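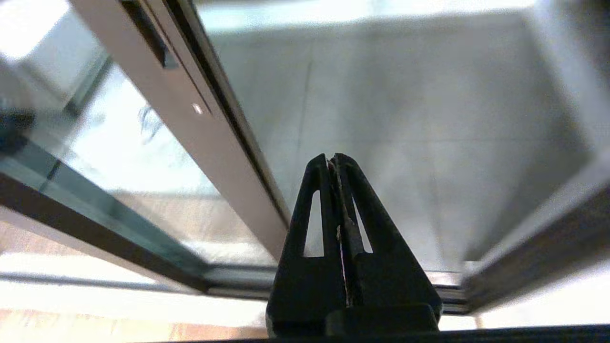
Sliding glass at the Darkwood clubhouse, August

Darkwood Flag Football – Your Questions, My Answers

Hi! I'm Zoriana Lysenko and I run the adult fall flag league at Darkwood Park in Trevatville. I answer the same emails every August, so I finally typed everything up. If your question isn't on the page, write to me anyway and I'll get back to you (usually late at night, after my kids are asleep).

Do I need to have played before?

Nope! We've got people who played in college and people who only learned which way to run last season. When you sign up, you tell us how much football you've played and we spread the experienced folks around. If you want to be on a team with a friend, put each other's names on the form. I can promise you one friend. I can't promise you six.

How much does it cost?

It's 80 dollars per player for the season. That covers the field, the refs, your flag belt and a jersey. The jerseys come from Brivura, a little print shop in town, and they run small. Really small. If you're between sizes, go up, and if you like to wear a hoodie underneath when it gets cold, go up again.

How old do I have to be?

You need to be 17 by the first game, and if you're under 18 a parent has to sign the waiver with you. There's no upper limit. Our oldest receiver is a retired mail carrier and I'd put his hands up against anyone's.

What are the rules on contact?

No tackling, no blocking with your hands, no stiff arms. You can screen block, meaning you stand in the way with your arms down or behind your back. Guarding your flags is a penalty too, and it's the one new players get called for most – you swing your arm down by your hip without thinking and there goes your touchdown. Practice running with the ball tucked high. It helps!

How do we decide overtime?

Each team gets one series from the 10-yard line, four downs to score. If it's still tied we do it again, but you have to go for two after a touchdown. After the second round it goes in the books as a tie. I know some of you hate that. The next two teams are standing there waiting for the field, and the lights are on a timer.

Where do I go on my first night?
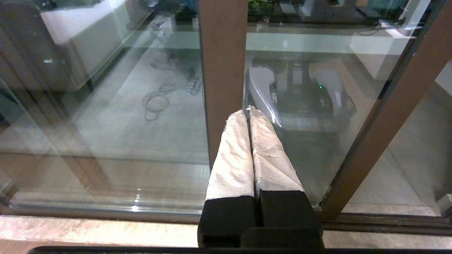 New players check in at the clubhouse half an hour before their first kickoff, so if your game is at 7:00 p.m., I want to see you at 6:30. Bring your ID and your signed waiver, and wear whatever you're playing in. If you come in and don't see me, look for the big glass panel in the metal frame, the one with the brown post running up it, and wait on that side of the room. I'll have the jerseys and belts with me. After your first night you can skip all this and go straight to your field.

What kind of shoes can I wear?

Rubber or molded cleats, turf shoes, or plain old sneakers. No metal spikes, ever. The ref will check the bottoms of your shoes before the game and he won't be talked out of it. Sneakers are fine in September but you'll be sliding all over the place by the end of October.

What happens if it rains?

We play in rain. We don't play in lightning. Once the ref sees lightning or hears thunder, everybody leaves the field and we wait 30 minutes from the last one. If it looks hopeless I'll call it and text the captains. Please don't text me at noon to ask about a 7:00 game, I don't know yet either!

My team is short tonight. Can I bring my cousin?

Only if your cousin has signed a waiver, and only in the regular season. For the playoffs, everyone has to be on your roster and have played in at least three games. We put that in after a certain semifinal where somebody's cousin threw five touchdown passes. He was lovely about it. The other team was not.

How do the playoffs work?

The top eight teams make it, single elimination, best record gets the easiest draw. Ties in the standings go to head-to-head first, then points allowed. Points scored doesn't count for anything, so please quit running up the score on people. The winner gets the Thevar Cup, named for the hardware store that paid for it, and keeps it until next fall.

Is there a waitlist?

There is. We had almost 200 players last year and that's as many as two fields can handle. Iraís Bermúdez looks after the waitlist and she goes strictly by the time your form came in. Spots do open up, mostly in the week before the season when people look at their calendars and panic.

Can I get a refund?

Full refund up until teams are posted. After that, we only refund if Iraís can fill your spot. If you get hurt during the season, talk to me and we'll move your fee over to next year.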